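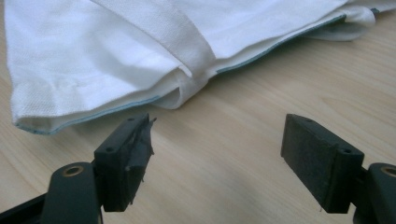
Darero today published the results of its second household chores trial, which set out to measure how much of an ordinary home's laundry and tidying a two-finger gripper can do without help. The short answer is that it can do some of it, slowly. Folded cloth was the hardest category by a wide margin. An item with several soft layers, a wide strap lying across them and a thin trim along the hem gives the fingers many edges to choose from, and picking up the wrong one undoes the fold.

The trial ran at the company's test site in Plundatlow and covered 2,565 attempts at 151 separate chores, from putting cups on a shelf to stacking towels. Each chore was tried first by a person holding the gripper by hand, and then by an arm working from those recordings. A chore counted as passed only if the arm finished it with no one stepping in.

Rigid objects did well. Cups, boxes, jars and books were moved and set down at a rate Darero considers close to useful in a home, provided the surface was clear and the object was within reach. Drawers and cabinet doors came next. Results for cloth depended heavily on how it was lying at the start. Flat items such as napkins and pillowcases were folded in half with fair success. Garments and bags were not, and white fabric on a pale table gave more trouble than dark fabric on the same table.

The company is also releasing the list of failures. The most common were picking up two layers when one was wanted, pulling a strap in place of the body of the item, and stopping short of the hem. Pads on the gripper fingers were a factor as well. They wear with use, and grip on thin fabric changed as they did - a problem the company had underestimated in its first trial.

"We are asked all the time whether a machine can do the laundry yet," Darero said in a statement accompanying the results. "It can carry the basket and it can fold a napkin. It cannot take a mixed load out of the dryer and leave a neat pile, and we do not expect to offer a product that claims to do so next year."

Shop-floor work gave a more encouraging picture. In a separate set of tests with Madach, a contract packing firm, the same gripper placed folded goods into open cartons. The items arrived in the same position each time, and eight of the packing tasks are now considered ready for a longer run on a working line. That run is planned for February. Staff at Madach will continue to handle returns and mixed orders, where items arrive in no fixed shape.

Darero will next repeat the cloth tests with a softer finger pad supplied by Lazăr, a maker of rubber and foam parts. The new round will be limited to 100 chores, all of them involving fabric, and will use the same pass rule. Results will be published whether or not they improve on the current ones.

The full results, including the failure list and the test rules, are available from Darero on request.

Released 13 October 2026

About Darero
Darero develops and tests gripping tools for homes and light industry. Its test site is in Plundatlow.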